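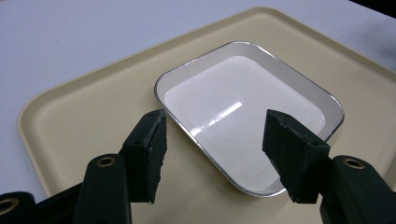
**Can I swap a metal tin for ceramic without ruining my lasagne?**

Hi all, my old metal oven dish has finally gone rusty in the corners and I've been given a ceramic one from Kourkoulas (lovely thing, weighs a ton). My recipe says 200 degrees for 35 minutes in metal. Do I change the time, the heat, or neither? I've got my in-laws coming in September and would rather not serve them a cold middle again!

Kirsten Holst

---

**Reply from Plaltenora**

Keep it at 200 and give it longer. Ceramic is slow to warm up, so I add ten minutes or so, then poke a knife in the middle and see if it comes out hot. If the top's browning too fast I stick foil over it. Also let it stand before you cut it, mine goes everywhere if I don't.

And please don't put it in straight from the fridge! I cracked a big one doing that, béchamel all over the oven floor, took me a whole evening to clean.

---

**Reply from clerketti**

just get another metal one, they're cheap

---

**Reply from Eka**

I do mine in ceramic at 180 fan and it's fine. Depends how deep you fill it though, I only do three layers. Is yours a deep one? My mum always used 300 ml more milk in the sauce when she changed dishes but I never worked out if it did anything.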